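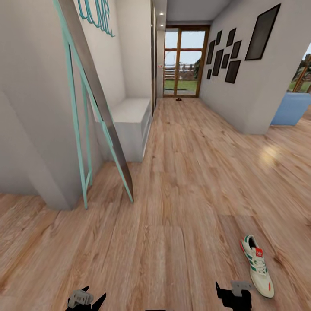 Tavden, responsable des essais « tâches domestiques », atelier Lilix

Cahier d'atelier, 12 janvier 2026

Reprise du couloir ce matin, après l'avoir laissé dormir depuis novembre. Je note tout ici tant que c'est frais, et puis les collègues de l'équipe préhension me demandent régulièrement où on en est avec « le robot qui range » (question que ma famille me pose aussi à table, avec un peu plus d'impatience !).

La tâche du jour tient en une phrase : prendre la basket blanche qui traîne sur le parquet et aller la poser sur le banc bas, côté gauche du couloir. Un enfant le fait en râlant. Nous, on en est à la version 12 du scénario, toujours en simulation, et je suis content quand la chaussure arrive dans le bon sens.

Pour la position de départ, j'ai gardé la plus simple : chaussure à plat sur sa semelle, la pointe vers le robot, bien dégagée des murs, les deux pinces au-dessus du sol et rien dedans. Elle est à droite de la pince droite, donc c'est elle qui travaille. La gauche ne sert pour l'instant à rien du tout, mais je la laisse ouverte, prête à aider si un jour on en vient à tenir la languette pendant qu'on tire sur le col.

Ce qui me plaît dans cette basket, c'est qu'elle est pénible. Une boîte, on la serre par les côtés et on n'en parle plus. Une chaussure a un talon ferme, un col ouvert, des lacets qui se mettent en travers, et le bon endroit pour la saisir dépend de ce qu'on veut en faire ensuite. J'ai essayé deux prises :

Prise par le talon, un doigt dans le col. Elle tient bien dans la montée, mais la pointe pique vers le bas et il faut redresser avant de poser. Sur 8 essais, 2 posés proprement. Les autres finissent sur le flanc ou reviennent au sol.

Prise par le milieu, de part et d'autre des lacets. Plus équilibrée, et j'y crois davantage, sauf que notre modèle de chaussure est trop rigide à cet endroit et que je me méfie d'un succès obtenu sur une tige qui ne s'écrase pas. Pas de chiffre pour celle-là, je veux d'abord revoir la souplesse avec les réglages Kravets.

Côté perception, le souci de la matinée vient du miroir appuyé contre le mur, à gauche. Le plan réfléchissant trouble la carte de profondeur et le planificateur croit tantôt à un passage, tantôt à un obstacle. J'ai mis une zone interdite autour, pieds compris, et je sais que c'est de la triche : chez les gens, il y a des miroirs. Le reflet clair sur le parquet, près de l'ouverture vers l'autre pièce, m'inquiétait davantage et n'a rien perturbé. Tant mieux, une chose de moins à traiter cette semaine.

Il reste aussi un petit objet sombre par terre, tout au fond, devant la porte vitrée. Le détecteur hésite et l'appelle « chaussure » une fois sur l'autre. À cette distance j'hésite aussi, donc je ne lui en veux pas. Je le garde dans le décor pour la suite, quand on demandera de ranger tout ce qui traîne sans désigner l'objet.

Alors, est-ce que la machine sait ranger un couloir ? Pas encore, à mon avis. Elle sait à peu près ramasser une chaussure qu'on lui a placée gentiment devant. Entre les deux il y a la chaussure retournée, la paire à reformer, le lacet coincé sous un pied de miroir, et la décision, toute bête pour nous, de laisser par terre ce que quelqu'un va remettre dans cinq minutes.

À faire :
- lancer 2 000 tirages avec orientation aléatoire de la basket, prise au talon seulement
- ajouter le redressement avant la pose
- demander à l'équipe Arnell si leur filtre pour surfaces réfléchissantes est utilisable chez nous
- refaire la prise au milieu une fois la tige assouplie

Les tirages partent ce soir sur la grosse machine, merci de ne pas la redémarrer.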